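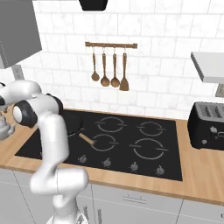
Range hood and tiled wall behind the stovetop.

Kedport Antibody Services, cell staining room
Safety check before immunofluorescence work, with comments
Date of check: October 9, 2018
Checked by: L. Liepiņa

Marks used: OK = in order. FIX = must be repaired or changed before the next staining. N/A = not applicable on this day.

1. Fixative (formaldehyde solution)
Bottles closed and labeled with opening date: FIX
One bottle had no opening date. I put it to waste. Please write the date on the bottle and not on the cap, the caps get exchanged.
Used only under the fume hood: OK
Air flow indicator of the hood in green area: OK
Sash goes down without stopping: FIX
It stays hanging on the right side. Reported to building service in August, and now reported again under number 866.

2. Methanol
Kept in the flammables cabinet: OK
Cabinet door closes by itself: OK
Volume outside the cabinet not more than one working bottle: FIX
There were 2 bottles on the bench. The second one is returned to the cabinet.

3. Primary and secondary antibodies
Data sheet in the folder for each antibody in use: OK
The folder has now 34 sheets. Old ones are moved to the back part, please do not throw them away.
Preservative (sodium azide) noted on the tube list: OK
Azide solutions not poured in the sink: OK
The container for this waste is the one with the yellow label. It is more than half full, so I ordered the next one.
Fluorescent conjugates kept in the dark: OK

4. Heat shock water bath
Cable and plug without damage: OK
Water level over the minimum line: OK
Lid handle tight: FIX
The screw is loose and the handle turns in the hand. Use the heat glove until it is changed.
Temperature compared with the control thermometer: OK

5. Microscope room
Warning sign for laser on the door: OK
Lamp hours written in the book: OK
Last entry is 682 hours. The change is not yet needed, but the spare lamp should be in the house already.
Immersion oil wiped from the objectives: FIX
Oil was on the dry objective also. I cleaned it with lens paper. Who is not sure how to clean should ask before trying.

6. Personal protection
Nitrile gloves in all sizes: FIX
Small size is finished. Ordered from Ustinen.
Safety glasses at the entrance: OK
Eye wash rinsed this week and signed: OK
Lab coats not worn in the coffee kitchen: OK

7. Slides and broken glass
Sharps box not over the fill line: OK
Cover glasses not in the normal trash: OK

8. Samples received from Idport
Transport box free of leaks: N/A
No delivery came on this day. The point will be checked with the next box.

All points marked FIX stay open until I have seen them and signed in the paper copy by the door.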